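第6讲：别急着相信"能抓了"

接着上一讲没讲完的部分。上次停在装配刚结束、大家第一次让两条臂同时动起来的那个晚上，气氛很好，有人已经在讨论要不要去Hakport的创客集市上展示。我当时泼了冷水，今天把冷水的内容写成讲义，免得又说我只会皱眉头。

## 6.1 任务描述里藏着的水分

我们给Drernwood双臂台定的任务只有一句话：把瓶子放进酒架。写进计划书很好看，写代码的时候才发现这句话几乎什么都没规定。瓶子从哪里拿？放进去算瓶颈朝里还是朝外？架子被碰歪了算不算完成？瓶身插进格子一半，松手，没掉，算成功吗？

我见过的业余项目，大半在这一步就开始骗自己。标准是事后定的，手臂做到什么程度，什么程度就叫成功。所以请先把判据写在纸上，贴到台子旁边，再通电。 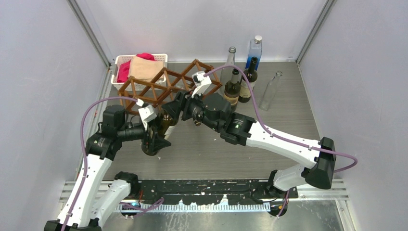 双臂协作到底需不需要，我到现在还持保留意见。计划书里的理由是"一只手扶架，一只手放瓶"，听着很自然，因为人就是这样做的。但人的两只手共用一个身体，知道彼此在哪里；我们的两条臂只共用一块安装板，中间隔着一次标定，标定误差有多大全看当天谁拧的螺丝。两个夹爪同时往架子前面凑，夹着瓶子的那只斜着送进去，另一只的指尖几乎贴到瓶子，这时几毫米的误差就能决定是配合还是相撞。单臂方案慢一些、笨一些，出错时却容易查。建议各组先把单臂版本跑通，再来跟我争论第二条臂的价值。

顺便说酒架。木条交叉的菱形格，可以折叠，买的时候觉得便宜好用，对机器人来说却很麻烦：格子的形状跟架子拉开多少有关，拉开的程度又会随每次碰撞改变。程序里写死的格心坐标，上午对，下午就可能不对。Amegashie视觉脚本声称能"自动识别格子"，我把它的说明读了两遍，没找到它在什么光线、什么角度下测过。没有测试条件的准确率，请当作没有准确率。

## 6.2 物体的选择

每组都想从最容易的瓶子开始，这我不反对。我反对的是一直停在那里。深色酒瓶贴着浅色标签，轮廓清楚，标签还能顺便当参照，换成透明玻璃瓶，同一套程序常常连瓶子的边缘都找不准。
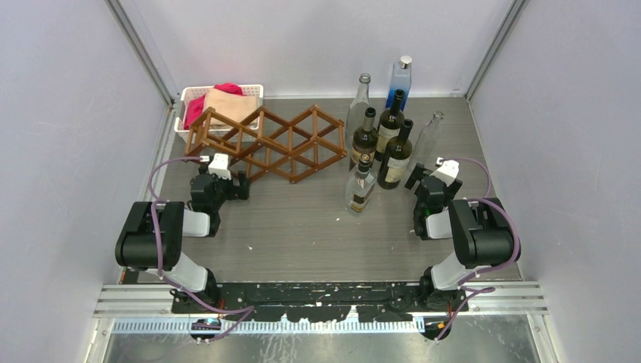

所以物体清单要在调试之前定下来，里面必须有你不喜欢的东西。细颈的、方的、透明的、矮小的，都放上去。摆放也一样：瓶子之间留足空隙，夹爪怎么下去都行，那测出来的是空隙的功劳。把瓶子挤在一起，前后遮挡，再看程序还敢不敢伸手。

有同学问，杂物要不要清掉，比如装着布料的塑料篮子。我的意见是留着。家里和共用工作间的桌面从来没有干净过，一个只能在干净桌面上工作的系统，出了这间屋子就没有用处。但要把它们的位置记下来，否则哪天结果变差，你不知道该怪程序还是怪篮子。

## 6.3 记录，以及记录的局限

Prerndale那套控制程序会把每一步写进日志。上一轮调试攒下1394行，某组把它打印出来当作"工作量证明"交给我。我翻了一遍，绝大部分是"关节到位"。关节到位只说明关节到位，瓶子在不在手里，日志并不知道。

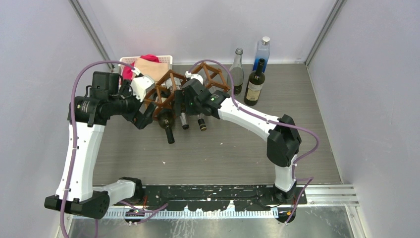 最低限度，每次尝试请手写以下几项：

- 起始摆放，画草图，标出架子的方向
- 用的是哪一版程序、哪一次标定
- 有没有人中途伸手帮忙（包括"只是轻轻扶了一下"）
- 松手之后架子有没有移位
- 失败的样子，用句子写，别只打叉

第三项最容易漏。某组报告里连续成功的那一段，我追问之后才知道，有人每次都先把架子摆正。摆正架子可以，写下来就行；不写，后面的人照着做就会怀疑自己的手臂坏了。

还有瓶子先后的问题。架子空着的时候放第一个，和架子里已经有瓶子时再往旁边放一个，难度完全不同。相邻的瓶颈并排伸出来，夹爪要从它们上方下去，又不能带到旁边那个。把两种情况混在一起算平均，得出的数字谁也用不上。请分开统计，样本少就承认样本少。14次尝试能说明的事情很有限，画成带小数点的百分比也不会变得更有说服力。

## 6.4 走线

这一节没有理论，全是教训。紫色线缆沿着臂外侧走，在肘部和腕部留了弧，弧太小会扯，太大会扫到桌上的东西。计划书里说"线长余量充足"，我问余量按哪个姿态算的，回答是收拢姿态。请按伸得最远的姿态重新量，再按腕部转到极限的姿态量一遍，取长的那个，然后想办法管住多出来的部分。

扎带不要勒死。开机前用手拖着臂慢慢走完全程，眼睛盯着线，别盯着屏幕。

## 6.5 玻璃，以及腕部相机能看到什么

腕部视角常被当成万能药：近，不会被臂挡住，瞄哪里看哪里。我劝大家先拿透明的大件试一试再下结论。
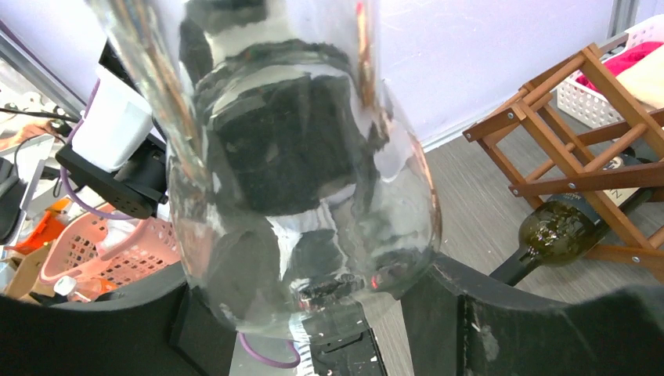 **Hakport共用工作间 · 机器人自制小组 / 内部讲义**

玻璃花瓶夹在两指之间时，鼓起的瓶肚占去画面正中一大块，透过它看到的黑白灰都是扭曲的色斑，其中那团放大的黑影很可能就是后面的衬垫或者机器自己的零件。分割程序会怎么理解这团黑影？我不知道，你们也不知道，所以要测。后面的酒架和斜搁在上面的深绿色酒瓶倒是看得清楚，可惜那时候手里占着，看清楚了也帮不上多大忙。

夹持力是另一件事。两根黑手指从左右夹住圆弧形的玻璃，接触面本来就小，指面上又有磨痕和灰点，摩擦系数跟说明书上的值还剩多少关系，值得怀疑。调大夹持力是最省事的办法，也是最容易听到一声脆响的办法。用玻璃件之前：

1. 先换同样大小的塑料件走一遍全程。
2. 指面擦净，擦完重新做一次空夹，记下读数。
3. 夹持力从低往高加，每次只改这一个参数。
4. 护目镜戴上，急停按钮放在手能够到的地方，别放在桌子对面。

## 课后要做的

各组交一页纸，写清本组的成功判据、物体清单和一次失败的完整经过。失败那部分我会看得最仔细。没有失败可写的组，请把判据拿来给我看，多半是写得太松了。

下一讲讲标定。想提前准备的，把安装板上的螺丝检查一遍，看看有没有松动，再把上次标定的原始数据找出来。找不到也请直说，那就从头再标一次。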